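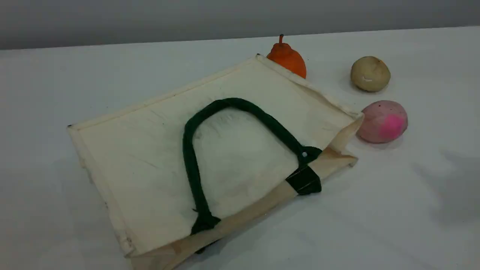
Sofia Matos wrote in after the last issue to say that she would happily put money towards Rorketitz, but she wants to know who decides where it goes, and whether small contributors get any say at all. Two other readers raised much the same point, so the answer goes first this time.

## How the Rorketitz fund will work

Rorketitz is the shared pool for the four projects listed on our site: Kanis, Caldeira, Prodine and the documentation hub. Anyone with an account can delegate tokens to it. The tokens stay yours. The pool earns rewards on the combined balance and those rewards are paid to contributors whose work has been merged.

Decisions on payouts are made by vote. Each delegator gets one vote per round, no matter how much they have put in. We looked at weighting votes by stake and dropped it, as three large accounts would have decided every round between them.

To vote you need to have been delegating for 30 days. If you pull out halfway through a round, your vote for that round is removed but earlier ones stand.

## Where things are up to

At the close of the last round the pool had 78 delegators. We had 130 submissions to go through, mostly bug fixes and translations, and 40 were paid. The rest were either duplicates, still waiting on a maintainer, or had no link to a merged change. Please include the link. It is the most common thing missing and we can't pay without it.

Kanis took the largest share, mainly for work on its import tool, which now handles the old wallet format. Caldeira has a new maintainer team and has started clearing its backlog. If you sent them something in autumn and heard nothing, it's worth adding a short comment to bring it back up the list.

Prodine is still on hold for code submissions while the licence change is sorted out – two past contributors have yet to sign off. Translations and documentation for Prodine are open as usual.

## Changes from September

- Rounds will run monthly, down from every six weeks.
- Delegations can be withdrawn at any time, but the chain takes up to a week to return them. We have no control over that.
- The results sheet will show every submission, paid or not, with the reason beside it.
- Voting closes at 6 pm Sydney time on the last day of each round.

Sofia also asked about a minimum amount. There isn't one at the moment. Very small delegations cost more in fees than they earn, so check the calculator on the fund page before you send anything.

Questions about a submission should go in the project's own channel. Questions about the pool can go in the general one.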